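Why Does a Computer Forget? All About Memory

By Tegwen Gape

Have you ever been halfway through a story you were typing, and then -- zap! -- the lights went out? When the power came back, part of your story was gone. The dragon you had just invented had vanished, and so had her castle.

Where did that dragon go? To find out, we need to look at one of my favorite things in the world: memory! Computers have it, you have it, even your goldfish has it. And computers have more than one kind, which is where the fun starts.

The desk and the bookshelf

Picture yourself doing homework. You have a desk in front of you and a bookshelf across the room. The bookshelf holds lots and lots of books, but you have to get up and walk over to it every time you want one. The desk is much smaller, but everything on it is right there under your hands.

A computer works a lot like that. Its bookshelf is called storage. Storage is where your photos, games and songs stay, even when the computer is turned off. Its desk is called RAM, which you say just like the animal with the curly horns. RAM stands for random access memory. "Random access" means the computer can jump straight to any spot it likes, without starting at the beginning and reading all the way through. Imagine opening a book to exactly the right page every single time!

When you start a game, the computer copies the parts it needs from storage into RAM. That is one of the things going on while you stare at the loading bar. Once the parts are on the "desk," the computer can grab them super fast.

Tiny buckets of electricity

So what is RAM made of? Inside each memory chip are billions of teeny, tiny parts called capacitors. You can think of each one as a bucket that holds a little bit of electricity. A full bucket means 1. An empty bucket means 0. That's it! Every letter, every color and every jumping frog in your game is made out of ones and zeros.

One single 1 or 0 is called a bit. Put eight bits together and you get a byte, and one byte is enough to store one letter of the alphabet. The name Zelora (she's the dragon in my story, by the way) has six letters, so she fits into six bytes. Not bad for a dragon!

Now for the strange part. The buckets leak! The electricity drips away so quickly that the computer has to fill the full ones up again many times every second. This is called refreshing, and it goes on the whole time your computer is running. You never hear it or feel it.
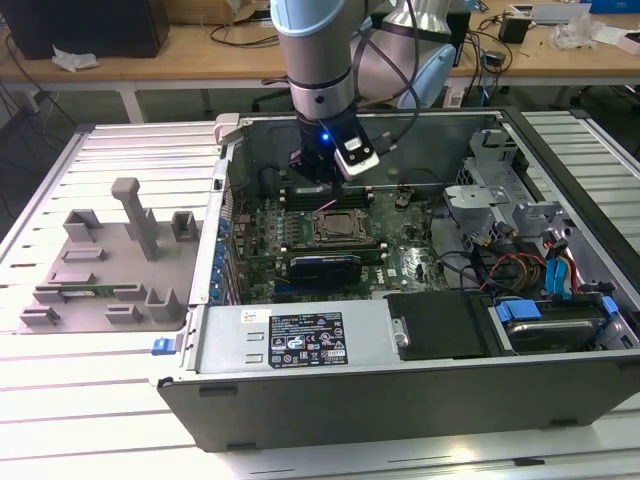 Why does RAM lose everything when the power goes off?
The little buckets need electricity to stay full. With no power there is nothing to fill them up again, so they leak until they are empty and all the ones and zeros are lost.

And that's what happened to our dragon. She was sitting in RAM and hadn't been copied into storage yet. When you click "save," you are telling the computer to take what is on the desk and put a copy on the bookshelf. Lots of programs do this for you every few minutes now, but it's still a great habit to do it yourself.

What happens when the desk gets full?

Suppose you have 20 books open on your desk, plus a sandwich. There is no room left to work! You would have to put something back on the shelf before you could get out anything new.

Computers do this too. If you open 50 browser tabs and a big game at the same time, the RAM can fill up. Then the computer starts moving things over to storage and back again, and storage is a lot slower. Everything feels like it's wading through pudding. Closing a few things you aren't using can help right away.

Try it yourself: be the computer

You'll need a friend, a timer, a pencil and 11 small slips of paper.

Write one word on each slip. Any words will do -- pickle, rocket, sock. Put the slips in a bowl on the far side of the room. That bowl is your storage.

Sit at a table with room for just 4 slips. The table is your RAM. Your friend calls out a word from the list, and you have to hold up the right slip as fast as you can. If it's on the table, easy! If it isn't, you have to run to the bowl, find it, and swap it for one of the slips you already have.

Play for two minutes and write down your score. Then make your table bigger, so it holds eight slips, and play again. Did you run less? Swap places and let your friend be the computer this time.

Words to know

Bit: a single 1 or 0.
Byte: eight bits together.
Capacitor: a tiny part that can hold a little electricity.
RAM: the fast memory a computer uses while it is working.
Storage: the place where a computer keeps things when it is turned off.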